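Umulgate Drawer Runner, 30 cm, pair

Sold as a pair, left and right. Fits most under-desk drawer units and small bedside cabinets with side mounted runners. Steel, single extension, white finish. Screws in the bag, 6 per pair. No screwdriver supplied.

Replaces the old Karamanlidis runner, which is gone for good. Same hole spacing, so no new drilling on units already fitted with those. If you have the Prilusau type with the plastic clip at the back, these will NOT fit, ask us for the clip version.

Measure the runner, not the drawer. Most returns we get are people measuring the drawer front. Take the drawer out, tape measure along the metal part, end to end. Should read 30 cm. If its a bit under, check for a bent end before ordering.
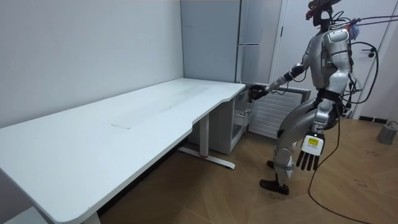
Photo: Győző Kerekes / Ukitz

Fitting. Empty the drawer first. Old runner off, new one on, wheel end to the back on the drawer side, to the front on the cabinet side. Screws in loose, slide the drawer in, check it closes, then tighten. Dont use a power driver on chipboard.

Drawer drops at the front when open? Usually the left and right are swapped. They are stamped L and R on the inside face.

Bit of light grease twice a year is plenty. No cooking oil please.

Trade packs: box of 100 pairs, order by email. Next delivery of the brown finish is December, white in stock now. Orders in before 9 am go out same day, not weekends.

Returns accepted unused and in the bag. Keep the reciept.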